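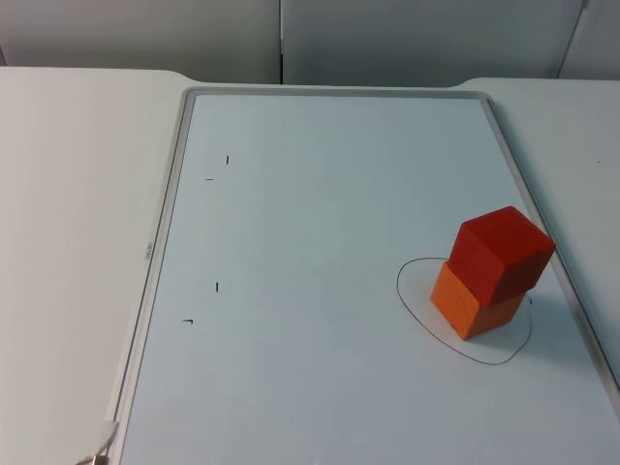 Nevdale Hall, Nadevdale – March 11, 2021

Anyone who has bought a whiteboard in the past few years will have met the claim that it makes "a complete activity surface". Lay it flat, draw on it, put things on it, wipe it down, start again. The Brutemard leaflet says so, the Zurer one says much the same in a nicer typeface, and I have never believed either of them. A whiteboard is for hanging on a wall and writing on. Still, there are people who keep telling me I should be more open-minded.

The idea, as put to me, is simple. You draw a loop and that is one place. You put a few ticks near the corners of where a block should go and that is another. Then blocks get moved between the two, or stacked, and you have a sorting game that costs the price of a marker pen.

Red on orange is the stack, and the loop goes round the foot of it. I will give the loop this much – it is generous. There is a good deal of spare board in front of the orange block, so a player would have to be fairly careless to miss. Whether that makes it a target or just a neighbourhood I leave to others.

The leaflets always show perfect circles. I suspect a saucer. Drawn freehand, a loop comes out as whatever it likes, and I would call this one an egg, with a little hook at the top right where the line doesn't quite meet itself. The leaflets do not mention specks either, but anyone who uses a marker flat on a table will get a few.
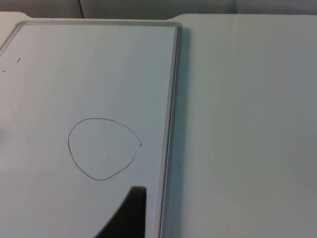 Rohani Simanjuntak writes that I am being unfair about freehand loops. A wobbly outline is better for small children, in her view, as they stop fussing over whether the block is dead centre and get on with the game. She also says a saucer leaves a greasy ring, and that she went through 9 pens in one August before she gave up on neatness altogether.

Fair enough, although 9 pens does rather dent the argument about cost.

My doubts about the corner ticks are of a different sort. They are tidy and quick to draw, and they take up hardly any room. But a tick is also very easily lost. Put the block down and half of them are hidden or tucked into its shadow, and then you are judging a corner against a mark you can barely see. The orange block, over by the left rim, shows what I mean.

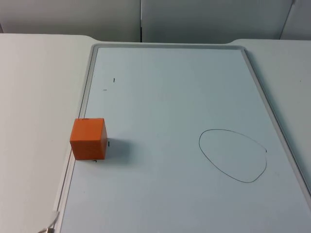

I would also keep any mark a decent way in from the rim, as a raised edge is an awkward neighbour for small fingers. Tape might do the job better than ink. Dexter Brannigan swears by it, but he swears by most things, and I have yet to see tape come off a board without leaving something behind.

If you want to try the game for yourself, use a board you already own. The Szabo catalogue has a "flat play" version at 65 pounds, and as far as I can tell from the listing the difference is the name.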